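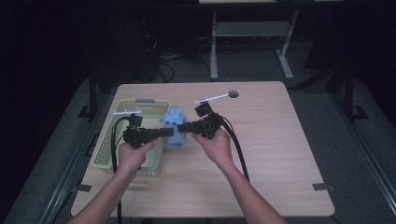

Minutes of the Undcombe Community Garden meeting, September

Taken by me, Bernadette Lenihan, because Lorraine had the pen last time and says her wrist still hurts. I've tried to put things in the order we talked about them, but we wandered a lot, so forgive me.

We got going at 7:10 pm in the back room of the library. Lorraine Treloar ran the meeting. Apologies came in from the Bednarek family, who have a new baby (congratulations!!) and from the folks on plot 9, who didn't say why.

Last month's minutes

Read and approved, with one fix. I had written that the compost delivery was going by the north gate. It was the east gate. The north gate hasn't opened properly since the spring and we all know it.

Water

This took up most of the first hour. The rain barrels by the shed ran dry twice in August, and people on the far side are dragging the hose over everybody else's beds to get to their own. I'll admit I was one of them, and I did flatten a pepper plant, and I've said sorry to its owner.

Lorraine got a quote from Isanmont for a second spigot near the back fence. It's more than we hoped, mostly on account of the digging. She passed the quote around and there was some grumbling about the call-out charge. We talked about doing the trench ourselves and only paying them for the plumbing part, and Lorraine will call to find out if they'd go for that. If they say yes, we need people with shovels on a weekend before the ground gets hard. I put my name down and so did 5 others, which I thought was pretty good for a room full of people who had just been complaining about their backs.

In the meantime, please coil the hose when you're done. On the hook. Not near the hook.

Plot fees

We had a long back and forth on this. The fee has been $32 a season for as long as I've had a plot. Lorraine suggested going to $50 to cover the spigot. I thought that was a big jump all at once, and I said so, and a couple of people agreed with me. Somebody else pointed out that a single flat of tomatoes at the nursery costs nearly as much as the difference, and I didn't have a great answer for that.

Where we ended up: the fee goes to $50 next season, and anyone who finds that hard can have a quiet word with Lorraine and keep paying the old one, no paperwork. Passed, with 4 against. I voted for it in the end.
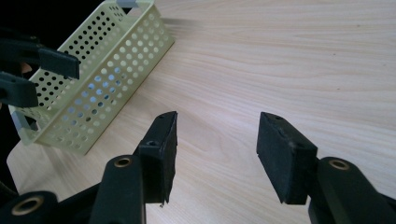

The other money question was the seed order. We've always done one big order in January and split it up, and it's always a mess, with somebody ending up with all the kale. This time I'm going to send around a sign-up sheet in December. Write down what you want and how many packets. If you don't write anything down you get what's left, and what's left will be kale.

Nulirine squash

Quite a few of us grew the Nulirine squash from the spring swap, so I asked how it went. Mixed! Mine took over the whole bed and climbed the fence and I've been giving them away at work. Lorraine's got powdery mildew and she pulled hers out early. The general feeling was that it tastes good roasted but a bit watery in soup, and that two plants is plenty for a family. I saved seed from my best one, but it was growing right next to a zucchini, so goodness knows what will come up. You're welcome to some if you like surprises.

Harvest potluck

We're going ahead with it, same as last year, in the garden if it's dry and in the library if it isn't. Start at 4 pm so there's still light. Bring a dish and your own plate and fork. I'm making the bean thing again since people asked for the recipe (it's mostly butter, I'm sorry to tell you). We still need somebody to bring a folding table and somebody with a big coffee urn. Lorraine offered hers, then remembered she lent it out and can't think who to. If you have Lorraine's coffee urn, please let her know.

There was a side conversation about whether dogs can come. Yes, on a leash, and away from the strawberries.
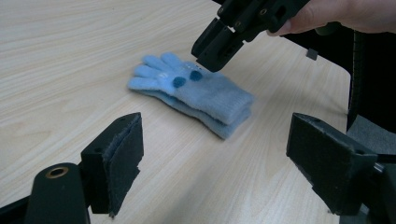 Closing up for winter

Beds need to be cleared by the end of October. If you want to leave something in, like garlic or leeks, put a stake in with your name on it, otherwise it might get pulled. We had a bad mix-up last fall with a row of parsnips and I don't want to live through that again.

Diseased plants go in the trash, not the compost. This means tomatoes with blight and anything with mildew. Please don't talk yourself into thinking it's only a little bit of blight.

Lorraine is going to drain the barrels and turn them over. I'm going to sort out the shed, which I said last year too. Any tools without a name on them will go into the shared pile, so come and claim yours or get some tape and a marker on them.

Other stuff

The library asked if we'd do a short talk for kids in the spring about growing beans. I said I'd ask. Nobody jumped up, so I'm asking again in writing.

The notice board by the gate needs a new sheet of plastic over it. Last month's notices turned to mush. Lorraine has a piece in her garage that might fit, and she'll measure it.

The plot 14 waiting list question got put off until next time as it was getting late and the library wanted to lock up.

We finished at 8:50 pm. Next meeting is in October, same room, and Lorraine's bringing the lemon bars.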